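Prultudmont Community Help – Recreation and Facilities

Used tennis balls: when should they be replaced, and how should marks be cleaned from a white surface?

Posted by Prultudmont Recreation Desk
03/03/2018

Our center offers beginner tennis and a chair exercise class, and both programs share one supply of tennis balls. The current inventory lists 196 balls, of which 50 have been set aside for inspection. We would appreciate advice on two matters.

First, we need a simple test that staff can apply to decide whether a ball should remain in play, be moved to the exercise class, or be discarded. The felt on many of the balls still looks bright, and we understand that appearance alone may be a poor guide.

Second, the inspection takes place on a smooth white surface with thin gray lines between the squares. Staff have reported gray smudges after a long session. We wish to clean these without leaving a film, as a film would transfer to the felt.

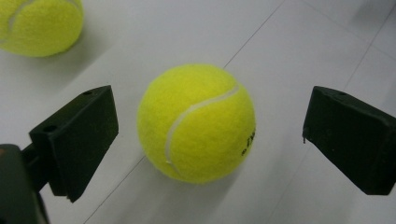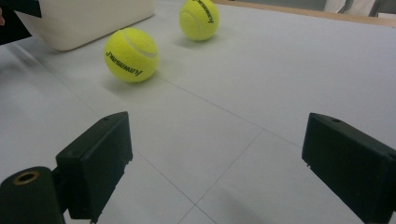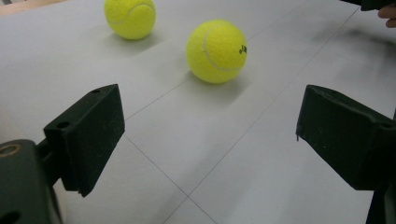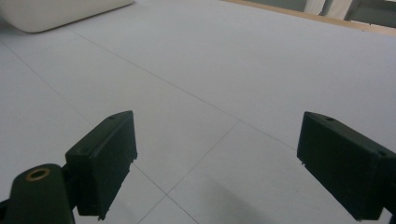

Inspection area with pale, smooth surface.

Please state whether your method requires special equipment. Our budget request is due in September, and purchases outside that request are difficult to arrange.

Sorkico

No special equipment is required for the first matter. Drop the ball from a height of 100 inches onto a hard floor and observe the rebound against a tape fixed to the wall. A new ball should return to a little more than half of the starting height. A ball that falls clearly short of this should be removed from match play, although it may still serve for beginner practice.

The following points may also be of use:

Drop a new ball first on the same floor, and use its rebound as your reference.
Test all balls at the same room temperature. A cold ball bounces lower.
Squeeze each ball firmly in one hand. If it gives easily, it has lost pressure.
Discard any ball with a split seam or loose felt, whatever its rebound.
Mark the tested balls with a small dot in permanent ink – the maker's lettering wears away with play and should not be used for sorting.

Balls of different makes should be compared only with others of the same make. Pressureless balls are built differently, and the squeeze test does not apply to them.

Jacobs

For the surface, use warm water with a few drops of dish soap on a soft cloth. Wipe again with plain water and dry with a clean towel. Do not use wax or polish. If a smudge remains, a damp melamine sponge will usually lift it, but test a corner first, as these sponges can dull a glossy finish. Go along the gray lines with a soft toothbrush.

Skendosa

We just throw ours out at the end of the season. The dog shelter accepts them.

Prultudmont Recreation Desk

Thank you for these replies. The rebound test will be adopted for the 50 balls under inspection. Staff will be asked to clean the surface with soap and water before each session, and the sponge will be tried on one square only until we are satisfied with the result.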